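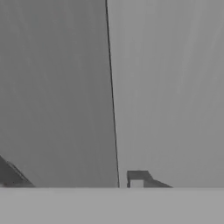

I'd been promising my cousin Gisela Alarcón I'd come see her robotics club, and on 26th July I finally drove out to Dolton for their summer open afternoon. The club meets above a tile shop (up a very steep staircase, wear sensible shoes!) and the room was already packed and noisy when I got there.

I was expecting metal arms on benches. Most of the work this term is in simulation, though, so what you mainly get is kids huddled around laptops arguing about wrist angles. I loved it! The big project is called Trimow, and it's a pretend house where a simulated arm has to get its gripper to the right spot without banging into anything. Zulema Rivadeneira runs the coding side and she let me hang over her shoulder for ages while she clicked through the gripper's view.

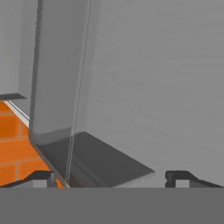

2 min read

So there's an orange tiled floor with pale grout lines, and then pretty much everything else is gray: walls, a tall rounded column, a dark plate at the foot of it, and the two gripper fingers poking up at the bottom. I asked if the kids had picked the orange and got a whole speech about it from a boy in the back row, who wants to do the kitchen in green next.

The students keep a log of every run, and they were up to 932 when I visited. Anyone can read it, and some of the notes are very funny ("went for the wall AGAIN"). I had a go at steering myself with the arrow keys and was terrible, but a girl from the Farías team talked me through it and I got a bit less terrible.

Two more open afternoons are planned for August, and they want to enter the student meet at Sirnach if they can raise the travel money. Entry to the open afternoon is free. I put a little in the jar and bought two lemon bars, and they still had a tray of roughly 50 left when I headed home.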